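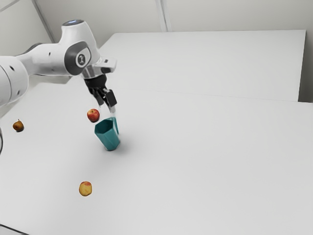

Chapter 7
Grasping Is a Planning Problem

Reading time: 4 minutes

My first grasp planner was 225 lines of Python and I was enormously proud of it. It took the center of an object, dropped the gripper straight down on top, closed the fingers and lifted. For apples it was wonderful! For pears it was fine most of the time. Then Birger Sundqvist, who had the desk next to mine at Rustad, added a cup to the simulator and went off to get lunch, and by the time he came back I had stopped being proud.

The trouble with a cup is that its center is air. My code aimed for the middle of the bounding box, found nothing there to squeeze, and either closed on empty space or clipped the rim on the way down and tipped the whole thing over. I patched it. I wrote a special case for cups, then one for cups with handles, then one for cups lying on their side (this last one had a sign error that lived in the code until April). You can guess where this went. Every new object got its own if-statement, and every if-statement broke an older one.

So in this chapter we're going to throw that whole approach out and start over with three separate pieces of software that talk to each other. The first is a sampler, which proposes grasps. The second is a scorer, which says how much it likes each one. The third is the motion planner you already built in Chapter 5, and its job now is to tell the other two that most of their ideas are impossible.

I want to spend a minute on that last part, because it's where my students lose the most time. A grasp pose can look perfect on its own and still be useless. Maybe the wrist would have to pass through the tabletop. Maybe the arm can reach the pose but only by sweeping its forearm across the pear you left beside the cup. Maybe there's a fine path to the pose and then no way to lift from it without running into a joint limit. The scorer can't see any of this. It looks at the fingers and the object and nothing else, and it will cheerfully give top marks to a pose inside the wall.

When Fedir Pavliuk and I first hooked the pieces together, we logged what happened to each candidate for one tilted cup. The sampler produced 1000. The scorer thought 543 of those were good enough to keep. I'm not going to tell you how many survived the planner, since finding out is Exercise 7.4 and your answer will depend on how you set your collision margins. I'll just say that I checked the log twice to see if I'd read it right.

A word about tilted objects, while we're on the subject. Almost everybody's first sampler assumes that things stand upright, and that assumption hides in odd places. It hides in the approach direction ("come from above"). It hides in the way you measure height. In my case it hid in a helper function called get_top, which returned the highest point of the mesh and was called from eleven different files. If a cup is leaning, the highest point on it could be the rim or the handle, and your gripper should treat those two very differently. We'll fix this in Section 7.2 by sampling in the object's own coordinates and converting to world coordinates at the very end. If frames and transforms still feel slippery, go back and redo the worksheet from Chapter 3 first. I mean it, you'll be happier.

You'll need the Skevora simulator for the exercises, set up the way we left it at the end of the last chapter. Load the scene called fruit_and_cup and set the random seed to 2462 so that your results line up with the tables in the back. Run it once with the old top-down planner before you change anything, and save the log. You'll want it for comparison in Section 7.5, and Sølve Isaksson, who tested these exercises for me, forgot to save his and had to rebuild the old version from scratch.

7.1 What a grasp looks like in code

Let's start small. For a two-finger gripper, we'll store a grasp as four things: a position, an orientation, an opening width, and the direction to approach from. Some people fold the approach direction into the orientation and save themselves a field. I keep it separate, because sooner or later you'll want to slide in sideways with the fingers pointing down, and then you'll be glad you did.

Contact: Omdale Textbooks, Robotics Desk | Copyright Omdale. All rights reserved. | Back to top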